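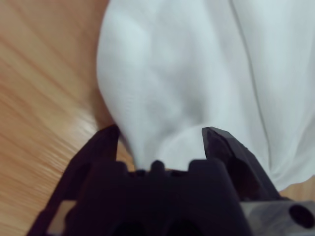
Wrist cam, cell 6, white cloth bunched between the fingers.

Ticket 1673 - Tenitz folding cell, gripper loses cloth on lift
Opened 15 September 2020
Site: Pundport
Status: open, waiting on parts

Problem: drops cloth partway thru the lift. Not every cycle. 12 drops on the morning run, all white cloths, colored ones OK so far. No fault code, controller thinks it still has a grip.

Checked:
- air/cable at the wrist, fine
- finger screws, left one took a quarter turn. Right was tight
- wiped both fingers w/ alcohol, lint in the ridges between them, picked it out
- re-zeroed open/close from the Riquelme pendant
- bracket bolts OK

Ran 15 cycles after. 2 drops. Better, still not good.

Tried closing force up one step, no drops but leaves a hard crease, customer won't take that. Put it back.

Next: finger pads. Last changed in June per the log, Tuvdale has the spares, ordered two sets. Grip height might be a bit high too, will try lower by 3 mm once pads are on. Dont change both at once pls.

Update, end of shift: pads not here yet. Cell left running on colored only, white goes to the manual table. Night shift, log any drop with the cycle number and leave the force setting alone.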